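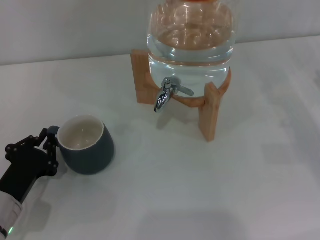 Right, I've been off tea bags for a whole winter now and I have opinions, so here comes a thread. It started because my aunt cleared out her pantry and gave me a tin of loose leaf Assam, and I had no pot, no strainer and no idea. For the first week I just chucked leaves in a mug and drank through my teeth. If you're starting out the same way, use one that's pale on the inside, like the blue-grey one with the creamy glaze, so you can judge the colour of the tea as it brews. I'd been using a black one and every cup was a lucky dip.

Leaves first. Supermarket loose leaf is fine!! I know people will come for me. I bought a 200 gram bag of the Restitz breakfast blend and it lasted me ages, and it was nicer than the fancy stuff I got as a birthday present (sorry Rocío, I did drink it all).

Strainers. I've been through three. The little ball on a chain is useless, the leaves have got no room to open up and the hinge goes after a month. The clip-shut spoon is the same problem with a handle. Get a deep basket one that sits on the rim and goes nearly to the bottom. Mine's a Plodum, it cost less than a sandwich and a coffee in town, and it goes through the dishwasher.

Water. Black tea wants it just off the boil, everyone knows that. Green tea I was absolutely murdering. I thought I hated green tea for 26 years and I'd only ever had it made with boiling water. Darmawan from my old share house told me to try it cooler, so I borrowed a thermometer and did a few cups at 73 and a few at 86. The 73 was sweet and a bit grassy, the 86 had that dry mouth thing. Same leaves, same time. I felt like a goose.

If you've got no thermometer, boil the kettle, pour it into a jug, go and feed the cat, come back.

Timing. Three minutes for me, four if it's going to have milk. My mum does it until she remembers it's there and she's been happy her whole life, so do what you like.

Milk goes in last when you're brewing in the mug. I'm not arguing about this one, I'm muting people. (With a pot you can do whatever you want, I don't live at your house.)

Storage - a tin with a tight lid, away from the stove. I had mine on the shelf over the cooktop next to the cumin and for most of July everything tasted faintly of curry.

Used leaves go on the garden. The ferns out the back seem pleased, or it's the rain, hard to say. Don't put them down the sink. I had the S-bend off with a bucket under it at ten at night and I won't be doing that again.

Someone's asked about pots. I still haven't got one! There's a brown one in the window at Andreadis, the op shop end of the main street, and I walk past it most mornings. The lid's got a chip. I'm going back for it tomorrow if it's still there.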